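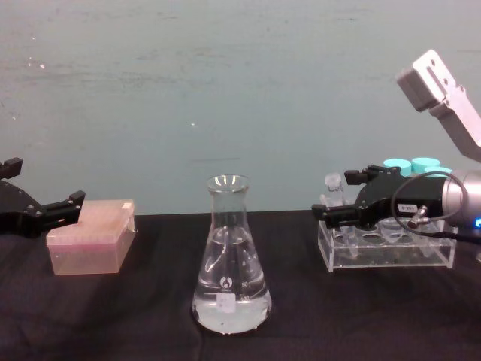
Dec 22, 2021

Marjorie Birkett has been on at me again about the Dreldale spring water. She swears it has cleared up her knees, and at the village hall last night she was selling bottles of it at 9 pounds a go. I asked what was in it. "Minerals," she said. Well, so has my kettle. A clear liquid in a glass flask looks very scientific, with the white markings up the side and the number 50 printed on it, but you could half fill one from my bathroom tap and I'd defy anyone to tell me which was which by looking.

The leaflet says the spring was known to monks and that 80 people "felt brighter" after a fortnight. Brighter than what? In November the same leaflet said 141, so either 61 of them have gone dim again or someone at Garside can't type. I said so to Marjorie and she told me I had a closed mind.

Walked home by the lower road, very cold, ice on the trough. My own knees were bad on the hill and I did think of her bottle — for as long as it took to reach the gate.

Still no card from Iteo. Must ring the coal man before he shuts for Christmas, and find the big roasting tin.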